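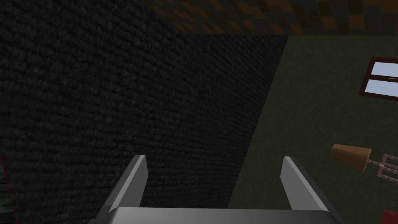 Teleop demos in sim, project report (draft 2, Leanne please check section 3)

Goal: drive the two-arm robot by remote control, record what the operator does, use the recordings to train a policy. We did not want to script anything. All work in the Detora simulator on the lab machine, October.

Setup. Two hand controllers, one per arm. Squeeze = close fingers. Every demo saves arm poses, finger opening and the camera views. One room for everything, the one we call Verkwood (green wall, window, the big dark blue structure with the bars). Task was reach to a target pose near the blue structure, close, back off. Sounds easy, wasnt.

What we got. 17 usable demos. Longest is almost 3,000 steps, way too long, that was Leanne learning the left controller. Threw out any run where the arm hit the body.

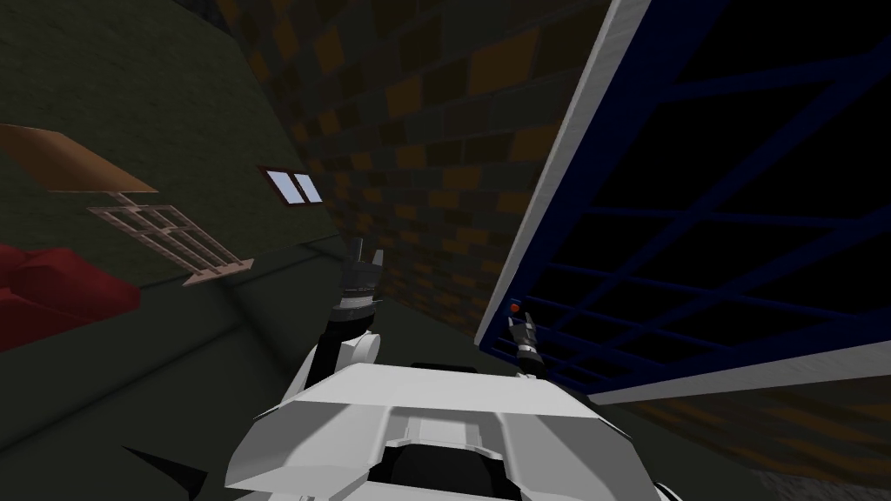
Declan Pilkington

Problems so far. The overhead view is tilted and it really messes with your head, you push right and the arm goes up. After a break it gets better. From the wrist view its much easier to aim but you cant tell where the other arm is. We ended up swtiching between views all the time and the pauses show up in the data. Trimmed the worst by hand.

Also lag. Small, but you overshoot, then correct, and the policy learns the correction too.

Still to do: redo the left arm runs with slower scaling, train on Ashworth config, compare with the old baseline. Plots go in the shared folder tonight.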